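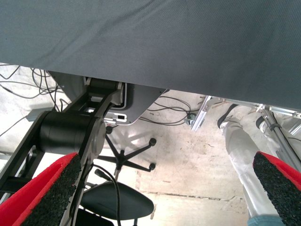
Musikvideo mit Tänzerin im Treppenhaus gesucht, Band evtl. Grollis

Grollis-Fan aus dem Norden

Hallo zusammen, ich suche seit Wochen ein Musikvideo, das früher nachts im Fernsehen lief, meistens nach 2 Uhr. Eine Frau in gelbem Regenmantel tanzt in einem Treppenhaus, immer weiter nach oben, und auf dem Dach steht dann die Band. Gesungen wurde auf Englisch, der Refrain ging ungefähr "carry me over the line". Ich bin mir ziemlich sicher, dass es von Grollis war, aber auf dem Album finde ich das Lied nicht. In den üblichen Videoportalen kommt bei der Suche nur eine Liveaufnahme, und die ist es nicht. Weiß jemand, wie das Stück heißt und was aus der Tänzerin geworden ist? Sie war damals ja fast bekannter als die Band.

tonspur_links

Das Lied heißt "Prukirbridge" und ist tatsächlich von Grollis. Auf dem Album fehlt es, weil es nur als Single erschienen ist. Später kam es noch auf eine Sammlung mit 20 Titeln, dort aber in einer kürzeren Fassung ohne das Intro. Wenn du die Version aus dem Video willst, brauchst du die Single. Die taucht gebraucht immer wieder auf, ich habe meine im Februar auf einer Börse gekauft. Verlangt wurden 40 Euro, was für eine CD mit zwei Stücken viel ist, aber die Hülle war in gutem Zustand.

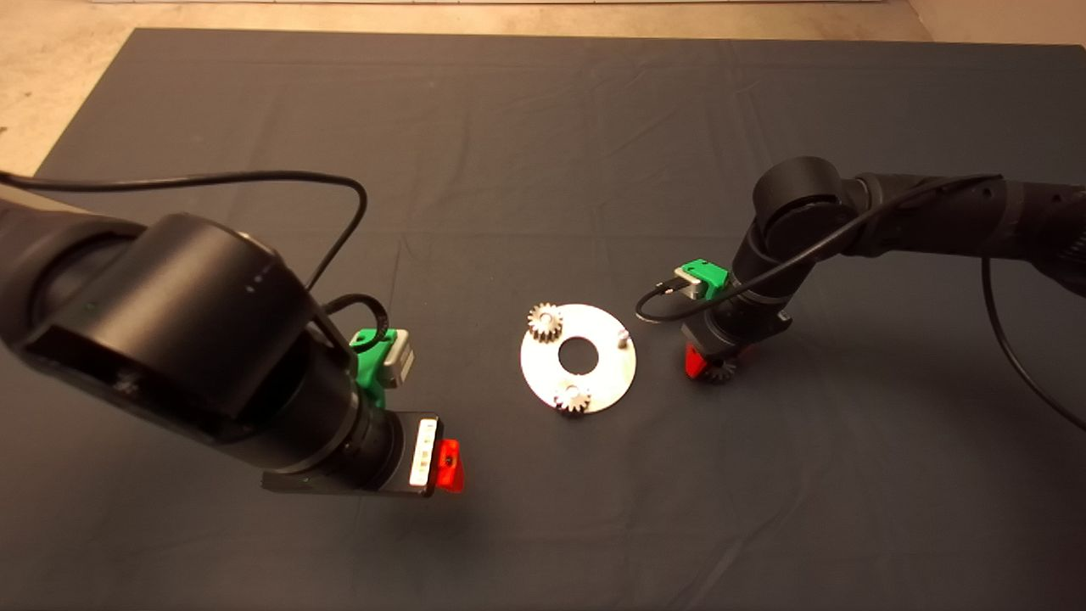
Bei Angeboten im Netz solltest du nach der Rückseite fragen. Es gibt eine Pressung für Radiosender, auf der nur die kurze Fassung ist, und von vorne sehen beide gleich aus. Auf der richtigen steht hinten "Video Version" neben dem ersten Titel.

Zum Video selbst: Gedreht wurde es in einem leerstehenden Hotel. Die Regenmantel-Szene wurde damals in mehreren Sendungen nachgemacht - ich meine, auch in einer Silvestershow, da kann ich mich aber täuschen.

kabelsalat77

keine ahnung wie das lied heißt aber das video kenn ich auch!! lief bei uns immer wenn ich von der spätschicht kam. dachte immer das wär von tollonley, die hatten doch auch so eins mit treppe

Nachtprogramm

Tollonley ist ein anderes, da ist es eine Rolltreppe und das Video ist schwarzweiß. Die Verwechslung kommt öfter vor, beide liefen in derselben Sendung.

Zur Tänzerin: Im Abspann der langen Fassung steht nur "Yurchenko Dance Company", kein Name. Die Gruppe hat danach noch für andere Videos gearbeitet und ist dann mit einem eigenen Bühnenprogramm getourt. Ich habe es einmal gesehen, in einem kleinen Saal mit 100 Plätzen, und eine Nummer mit gelbem Mantel war dabei. Ob es dieselbe Frau war, kann ich nicht sagen. In Fanforen werden verschiedene Namen genannt, eine Quelle dazu habe ich nie gefunden.

Grollis-Fan aus dem Norden

Danke, "Prukirbridge" ist es! Die Single habe ich jetzt auf die Suchliste gesetzt und frage dann nach der Rückseite.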